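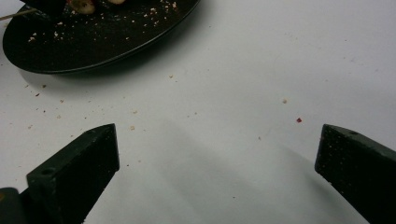 1/ Black plates and crumbs, a thread

I have now read three separate posts telling me to buy black plates because they "hide everything." Hide what? Tiny beige and white crumbs on a black plate look like stars. You could navigate by them.

2/ The white table is supposed to be the problem in this pairing. Everybody warns you about the white table. And yes, there are crumbs on it, tan ones, a reddish-brown one. But my eye goes to the plate first, every time.

3/ The claim I keep running into is that dark dishes "make food pop." Okay. Pale food, sure. A tan-yellow chunk of something shows up fine on black. So does every last flake that came off it.

4/ I'd like to see someone serve anything brown on one of these. Stew. Mushrooms. A dark thing on a dark plate just melts into it and you end up poking around with a fork to find out where dinner stops.

5/ Mikard, where I got my set, sells them as "low-maintenance everyday dinnerware." Low maintenance compared to what? I wipe them before guests come and I wipe them again when I see them under the kitchen light. My old white ones went in the cupboard straight from the rack and I never thought about them.

6/ Somebody is going to tell me it's hard water. I know it's hard water. I had hard water with the white plates too, and I couldn't see it.

7/ Next one: "serve finger food on little sticks and there's no mess." I have my doubts. The stick keeps your fingers clean for the length of one bite. Then you're holding a stick.

8/ And where does the stick go? Back on the plate, on the rim, sideways, next to the food other people haven't eaten yet. I have been to parties with a special little cup for used sticks. I have never seen more than 2 sticks in that cup.

9/ I went looking for crumb advice and found a page from Ivau that lists 7 ways to clear a table after snacks. Four of them are "wipe it" with a different cloth.

10/ The one they push hardest is the damp cloth. On a matte white top? With anything reddish in the mix? I tried it with paprika crumbs once and made a pink comma that took me two more passes to get out. Dry first. Sweep it into your hand, then the damp cloth if you still want to.

11/ Side of the hand works, by the way. So does a piece of stiff card. I'm suspicious of any crumb tool that needs its own drawer space.

12/ Which brings me to the Fakhoury table sweeper, a little roller thing a lot of people swear by. I borrowed one for the month. It picks up big crumbs, the ones I could have picked up anyway. It pushes small ones into a line and leaves them there looking organized.

13/ Emptying it is the part the fans skip. You open a flap over the sink and half of it lands on the counter.

14/ Somebody replied to an earlier post of mine saying to put a tray under the plate. So now the crumbs land on the tray. Now I have a plate to wash, a tray to wash, and a table I'm going to wipe anyway because I don't trust the tray.

15/ A wider plate is the only suggestion I half believe. Mine has a slightly raised lip and I assumed that was there to catch stuff. Crumbs go right over it. They don't fall off the plate so much as leave when you bite.

16/ A lady in the Cimumden home forum (218 replies in that thread, I read far too many) says a deeper lip changed her life. Maybe. She also says she hasn't vacuumed her dining room since she bought them and I'd want to see that floor.

17/ Prices, for anyone asking: the black set I have was 70 dollars. I would not pay that again. If you already own white plates and somebody is trying to talk you into switching, ask them what they had for lunch and how the plate looks right now.

18/ Things I do believe, for the record: lean over the plate when you eat. Clear the sticks before you clear the food. Don't blow on crumbs, they go behind the toaster.

19/ Muting the "just get a patterned tablecloth" people until tomorrow. I have seen what lives in a patterned tablecloth.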